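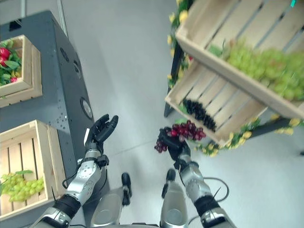

9 Apr 2026

Went round to see the fruit display Wen-hsiung has been going on about since March. Grapes, mostly. Red ones, green ones, black ones, all in wooden crates tipped forward market-style, with artificial yellow flowers and vines wound up the rack. I'm not convinced the flowers help. They don't fool me from the doorway and I doubt they'd fool a bee.
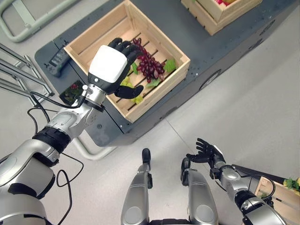 The leaves in with the red grapes are artificial too. Nia reckons the green sets off the colour. Maybe - but a decent bunch of red grapes hardly needs setting off. I do like the plain pale crates. Slatted bottoms, no varnish, no slogans.
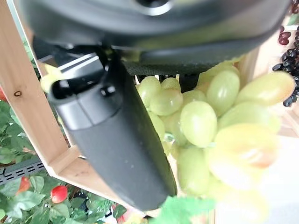

Green grapes are my favourite, though I've been let down by plenty of handsome ones. Lovely skin, tastes of water. I'll believe sweet when I've eaten one. 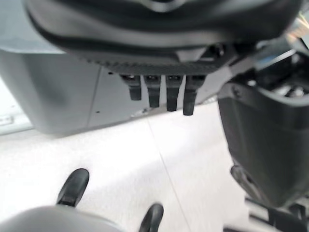
Wen-hsiung wants the same look for the Trerkden stall and asked what I thought. Said I'd sleep on it. Must ring Nia about the crates.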